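4.3 Finger pad wear 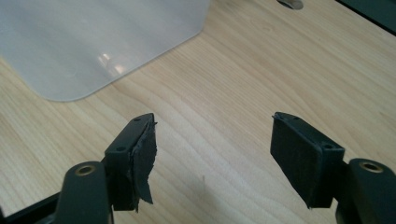
Figure 5. Fingertips of a hand-held gripper seen from its own camera. The left pad is torn and partly detached; the right pad is smooth and intact.

The demonstrations in the Kandholm set were collected with hand-held grippers, each with a camera looking down past the two fingers. The fingertips are therefore present in every image the policy is trained on, and any change in how they look becomes part of the input. In this section we ask whether pad wear matters for the learned policy, and whether it can be detected from the same images.

The pads are black and sit on the inner faces of the fingertips. Wear is often uneven between the two sides. In Figure 5 the left pad has ragged edges, with strips peeling away along one side and a loose flap near the bottom, while the pad on the right finger still has clean edges. Dust specks and light scuffs on the fingertips, also visible in the figure, were not treated as wear.

We labeled each of the 1,888 demonstrations as worn or intact by looking at a single image in which the gripper was open. A pad was called worn if any material had lifted from the inner face. Small nicks along an edge did not count. By this rule, 126 demonstrations had at least one worn pad. Most of them were recorded in February, during the long collection runs at the Modener site, where pads were replaced on a fixed schedule and were not checked between sessions.

We then trained two versions of the Reda policy, one on the full set and one with the worn demonstrations removed. All other settings were the same as in Section 4.1, and both versions were trained with 5 random seeds. On the robot, which carried new pads, we found no clear difference between them. The spread between seeds was larger than the gap between the two versions.

The picture changed when the robot itself carried a torn pad. Both versions did worse, mainly on thin objects that have to be held near the tip. The version trained on the full set lost less, but we do not read much into this. A torn pad changes the grip as well as the image, and our test does not separate the two effects.

For detection we used the Zacharias encoder without further training and fitted a linear classifier on crops of each fingertip. Left and right crops were scored separately - a single score for the whole image tended to miss cases where only one pad was damaged. Most of the remaining errors came from images in which a held object hid the inner face of the pad.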